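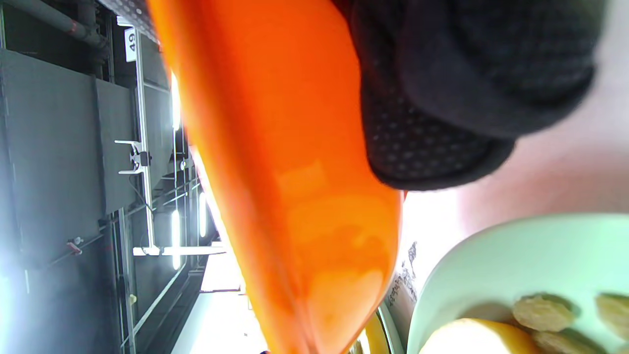 Mesfin Kumsa wrote in to ask why fantasy books always have a map at the front, and do you have to look at it, because he skips it and his sister says that's cheating.

OK Mesfin. Not cheating. Skip whatever you like. But it's a good question and it has a long answer so let's go, quick as we can.

First thing. Not ALL fantasy books have one. Lots don't. If the whole story happens in one school or one house or one very weird shop, the writer might not bother. You see maps mostly when people in the book go on a long trip. Over mountains, down rivers, across a sea with something bad in it. You the reader get lost. The map is there so you can flip back and go oh right, THAT swamp.

Who draws it?

Usually two people have a go. The writer does a messy one, and an illustrator does the nice one.

The messy one comes first, sometimes before there is any story at all. Pencil, arrows, crossings out, "big forest??" written on the side. Tiruwork Ambaye, who wrote the Monholm books, drew hers on the back of a gas bill. She had the coast before she had a single person to put on it. Then she saw she'd drawn a little island way off on its own and thought, who would live out there? And that turned into the lighthouse girl in book one.

So the map can make the story. Happens a lot.

Other writers go the other way. Write the whole thing, then the publisher says can we have a map please, and the writer has to go back through all 409 pages and work out where everything is. This is when the trouble starts. More on trouble in a minute.

Then the illustrator gets the messy map and a list of names and redraws it. Tiny trees. Pointy mountains. The curly thing in the corner with north on it is called a compass rose. The box that tells you what the little signs mean is the key, or the legend. (Legend also means an old story. Same word, two jobs. English does that.)

How do you make up a place that feels real?

Copy the real world a bit. Here's some stuff mapmakers check.

Rivers run downhill. They start up high and end up at a lake or the sea. Small rivers join up into big ones. They almost never split in two in the middle of the land for no reason, and readers WILL write letters about it.

Towns need water. People settle by rivers, by the sea, next to a good well. If your city is in the middle of a desert you need to say how anybody gets a drink. Magic is allowed but you have to say so.

Mountains mostly come in lines. A long bumpy row, like a spine. One alone is fine if it's a volcano.

Roads go around hard things. Nobody builds a road straight up a cliff when there's a valley next door.

You can break every one of these if there's a reason in the story. A river that runs uphill is a great start to a book. Just don't do it by acident.

What about the names?

Names are hard!! Say them out loud. If you can't say it, your reader can't either, and they'll just call it the M place in their head for the whole book.

A trick. Look at real place names near you and take them apart. Lots of them are only a plain thing squashed together. Oak + land. New + port. Do the same with your own words. Monholm is like that. In the book mon is the old word for moon and holm means a small island, so it's Moon Island, but sounds older.

Keep places that are near each other sounding a bit alike. If three villages end in -holm and then there's one called Troltik, the reader thinks hang on, different people live there. Which is true, it's where the giants live. You told them that with one word and no explaining.
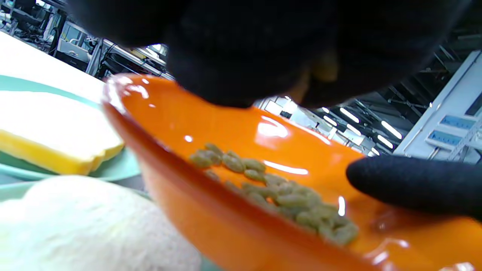
When the map is wrong

Now the trouble. The map and the story have to match, and it's really easy to mess up.

Days of walking is the big one. Say a grown person on a decent road does 20 miles in a day if they don't stop much. Kids less. Kids carrying a sleeping dragon, a lot less. So if your heroes leave home on Wednesday and the castle is 100 miles off, they are not getting there for Thursday breakfast. Unless horses. Or the dragon wakes up.

That's what the scale is for, the little ruler thing at the bottom of a map. One inch on the paper might mean 50 miles in the story. Put your finger along the path, count the inches, do the sum.

In the first Monholm book there's a real howler on page 153. The sun goes down over the harbor. Lovely bit. But the harbor is on the east side of the island on the map and the sun sets in the WEST. A reader called Bontu Tilahun spotted it and sent the publisher, Hovex, a very polite postcard. They had already printed 3000 copies. In the next printing they changed one word and now the sun comes up instead. The characters had to be having breakfast, so somebody's supper turned into porridge too. If you've got a copy, go look. Supper or porridge?

Why leave bits blank?

You'll see big empty parts on a lot of maps. Just white, or a few hills, or a sea serpent. Sometimes the writer hasn't decided yet. Sometimes it's being saved for book two. And some are blank because the people IN the story have never been there, and the map is meant to be theirs, the one folded up in somebody's coat.

That last kind is the most fun. If the map was drawn by a person in the book then it can have mistakes on purpose. It can leave something out. It can lie! A pirate isn't going to mark where the treasure really is. So next time check if it says who made it. Could be a clue sitting there before chapter one.

Make your own

You need paper and a pencil and a handful of dry rice or beans. Ask first about the rice.

1. Drop the rice on the paper. Push it into a lump, not too neat.
2. Draw round the outside edge. Wobbly is good. That's your coast. Tip the rice back.
3. Put in a line of mountains. Then two rivers from the mountains to the sea.
4. Three towns. Near water, remember.
5. One place that everyone is scared of. Don't write why.
6. Names. Say them out loud.
7. Pick two of your towns and work out how long it takes to walk from one to the other. What's in the way?

Whatever's in the way is your story. Write that bit.

Words from this page

Compass rose: the star shape that shows north, south, east and west.
Key or legend: the box that explains the signs.
Scale: how far an inch on the map is in the real (or made up) place.
Coast: where land meets sea.
Cartographer: a person who makes maps. Say it car-TOG-ra-fer.

Next month's question is from Demetrius Brannigan and it's about why dragons in stories can talk in some books and not in otheres. Send yours in, any time before the end of August, and say how old you are if you want to.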